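Gadget Launch Watch Group - minutes of the autumn planning meeting
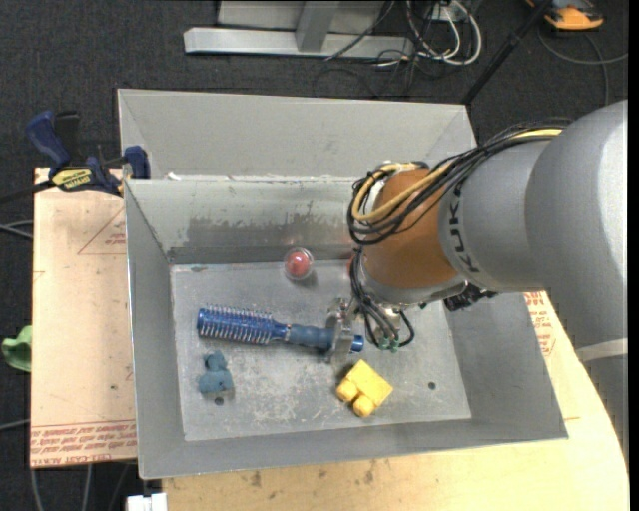 Page last changed: September 16, 2021

Held in the upstairs room, with four people on the call. Started ten minutes late, projector cable again. Minutes of the last meeting taken as read, one correction - the Pluretti earbuds were the second version, not the third.

1. Vunton launch event

Main business. Vunton has confirmed a November event, online only, one hour. Invitation shows a half circle and the words "Closer still". Usual arguments over what that means. Most of the room thinks camera. Two think it's a watch. One vote for a folding phone, noted at the member's insistence.

What we expect, in order of how sure the group was:
- New main phone, same size as the current one, smaller bezel
- Cheaper model with last year's chip
- Tablet refresh, probably just a press release
- Watch, maybe. Split.

Price talk. The leaked shop listing says 390 for the cheaper model. Group is doubtful as the listing also had the wrong screen size and the battery in the wrong units. Agreed we don't put it in the preview as fact. Can go in the rumors box with a note saying where it came from.

The big phone: nobody expects it under 700. Long discussion of whether that's still "mid range" as Vunton likes to call it. Not resolved. Moved on.

2. Live coverage

Last time the live page fell over twelve minutes in. Cause was the auto refresh, set far too short. Will be set longer and tested before the event this time. Test date to go on the mailing list.

Who does what on the night:
- Two typing, swapping at the half hour
- One on pictures from the stream
- One checking specs against the press page as it goes up
- One on comments

Still short one person for comments. Please reply to the list if you can do it. You need a laptop, not a tablet, the moderation page does not work properly on tablets.

Request that we stop posting guesses in the live page as if they were announcements. Agreed. Guesses to start with the word Guess. Simple enough.

3. Pluretti

Pluretti is skipping a fall event and putting its new speaker straight on sale. Review unit asked for, no answer yet. If nothing by the end of the month we buy one and share it. Suggestion that we return it after, inside the window - voted down, we've been over this.

Also the Pluretti app update broke multi-room for several members. Workaround is to remove the speakers and add them back one at a time, oldest first. Will be written up as a short how-to.

4. Alvarado update problem

The Alvarado tablet update is still stuck for some 40 readers who wrote in. Same symptom each time, download gets to 94 percent and stops. Restarting doesn't help. Clearing storage helped a few. Alvarado support is telling people to wait.

Action: collect model numbers and put them in one sheet. Do not tell people to do a factory reset, two lost their photos that way after reading it in our comments. Comment has been removed.

Question on whether we should hold back the Alvarado review until this is sorted. Show of hands, hold it back. One against.

5. Nusport band

Hands-on with the Nusport fitness band, passed round the room. Strap better than last years. Screen hard to read near the window. Sleep tracking was off by over two hours for the member who wore it all week, who was awake and can prove it. Review to be finished in the next couple weeks, draft is on the shared drive in the wrong folder - look under Headphones.

Price not settled for this country. Leave blank for now.

6. Preview article

Needs to be up a week before the Vunton event. Short version first, what time, where to watch, what's likely. Long version with the rumors can follow. Time zones to be checked by someone other than the person who writes them. We got this wrong in spring and had a lot of mail.

Headline discussion ran over. Left with the writer.

7. Any other business

- Mailing list is bouncing for anyone on the old address. Update yours.
- Chargers left behind after the last meeting are in the box by the door. Anything unclaimed goes to the repair table.
- Podcast: no change, still no quiet room to record in.
- Request for a vote on buying a second microphone. Not enough people left in the room to vote, carried over to next time.

Actions carried forward: refresh test, comments person, Alvarado sheet, Pluretti how-to, Nusport draft moved to the right folder.

Next meeting is the week before the Vunton event, same room, same start time. Bring agenda items to the list beforehand please, not on teh night.

Closed 9:20.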